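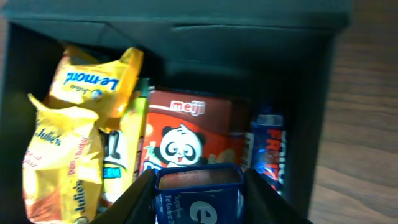
How often do the fingers need to be cleaned?

Once a shift, before the first run, and again whenever a packet has leaked. A dry lint-free cloth handles most of it, with a little isopropyl if there's sugar on the pads.

3 min read

That's the question we get most about the Trunura snack cell, and I'm glad people are asking, because looking after this thing is half the fun! When Tomomi Murakami and I took it over in February it had a thin binder of notes and a lot of folklore. Now it has a proper routine, and the arms are a joy to work with. The counter read 3,589 picks when I came in this morning, and the last 87 went by without either of us touching a bolt.

If you haven't stopped by the Gorkbridge bench yet, the job is simple to say and surprisingly fussy to do: two arms share a wood table, and between them they put snacks into a dark green box with a hinged lid. Cartons, crinkly packets, chocolate bars. Every one of them behaves differently when you squeeze it, so the cell has to be in good shape before the first pick or you spend the day chasing ghosts.

We start with the box. It goes near the back of the table, lid open toward the wall, base square to the rail. Then the snacks go out on the right with bare wood between them, turned every which way. Both grippers get parked empty, pointing in toward the middle, and we check that each one opens and closes fully before anything else moves. I used to skip that check. One stiff finger on the left arm cured me of it.
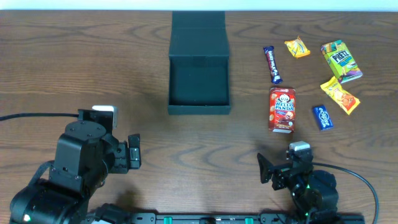 Cables, screws and the rail

Most of our early trouble came down to cables. The left arm's lead crosses the table to reach the wrist, and if it's pulled tight the last joint fights it on every long reach. Leave enough slack for the full swing, then move the arm by hand with the power off and watch the cable the whole way. Do the same on the right. (Tomomi does this with a cup of tea in her other hand, which I can't recommend.)

After that, go over the bracket screws. Start at the base, work out to the wrist, and use the small driver from the Vimik kit so you don't overdo it. A drop of medium threadlocker on any screw you've had to tighten twice, and write down which one. The rail bolts get the same treatment weekly. If the rail shifts even a little, both arms are wrong together and the fault looks like a camera problem. We lost an entire afternoon to that one!

Wrist cameras next. Wipe the lens, wiggle the housing gently, and compare the view to the saved reference. If the fingertips have wandered in the view, stop and reseat the mount before you recalibrate anything.

Then it's on to a short trial with a carton. 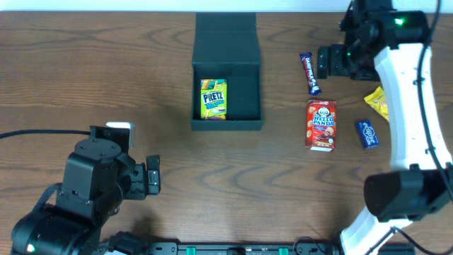 Cartons are good for this because they have honest corners, so a crooked grip shows up right away. We run the same one 3 times, set down a bit differently each time, and only then move on to soft packets. Those want less closing force and a slower approach. Meenakshi Achari over at Singhal suggested saving a separate grip setting for each kind of packaging, and it has made such a difference to how calm the mornings are. The settings live in the shared folder now, with our notes on every change.

One more for anyone covering a shift: log the small stuff. A squeak, a warm motor, a connector that needed a second push. The stiff finger I mentioned was in the log as "slightly slow" a full week before it bothered us.

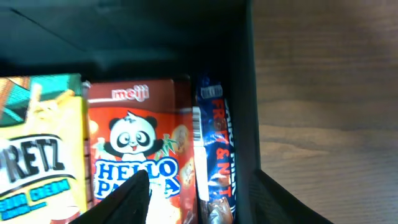 Can you adjust the grip with the bin already packed?

It's better to clear it first. With packages standing tight against each other, you end up tuning the fingers to the neighbors as much as to the one you're after. Take the contents out, set the opening width on a single carton, then fill the row back up and try again at low speed.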